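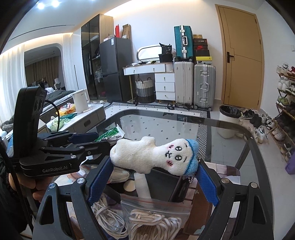 *Fig. 1. Grip check with a plush toy. The second hand-held gripper is at the left.*

## 4. First grip check

Do this section after the fingers and pads are mounted (section 3) and before you start the repeat runs in section 5. It applies to both hand-held units in the Terkik build. Check them one at a time.

You will need:

- one soft object, such as a small plush toy
- the hex key from the Flisden hardware bag
- a cleared spot on a table
- a marker or paint pen

**CAUTION:** Keep your free hand away from the linkages while the fingers are moving. The triangular openings in the links can pinch a fingertip.

### 4.1 Check the fingers

1. Hold the gripper by its body with the fingers pointing away from you.
2. Open and close the fingers slowly with nothing between them. Both sides should move together.
3. Look at the silver caps on the pivots, two on each side. If one has backed out, press it in and check the screw under it before you go on.
4. Press each blue pad with your thumb. A pad that slides or lifts at a corner has to come off and be glued again — see 3.6.

**Note:** On units built before January, the pivot screws are shorter. Do not mix them with the new ones.

### 4.2 Hold the object

1. Lay the soft object on the table, crosswise to the fingers.
2. Bring the fingers down on either side of it and close them until both pads touch.
3. Keep closing until the object starts to give, then stop.
4. Lift it a hand's width above the table and hold it there for 24 seconds.
5. Tilt the gripper left, then right. The object may sag in the middle, but it should not creep along the pads.
6. Set it down and open the fingers all the way.

Catch chains, tags and loops before they get into a pivot. The toy in Fig. 1 has a ball chain on its cap, and a chain like that will jam a link if it drops into one. Tape it down or take it off.

### 4.3 Check the second unit

1. Put the first gripper down on its side, fingers open.
2. Route the cable from the back of the module so it hangs free and does not pass in front of the jaws.
3. Repeat 4.1 and 4.2.
4. Mark each unit that passes with a dot on the underside of the body.

**Note:** If the object slips on one unit only, swap the pads between units and try again. If the slip follows the pads, replace them. If it stays with the unit, go back to 3.4 and reset the linkage.

Write the results on the Amemis build sheet, line 61. Questions about pads or linkages go to Sugeng Simanjuntak.

*Section revised 21 July 2025. Step 4.2.5 added.*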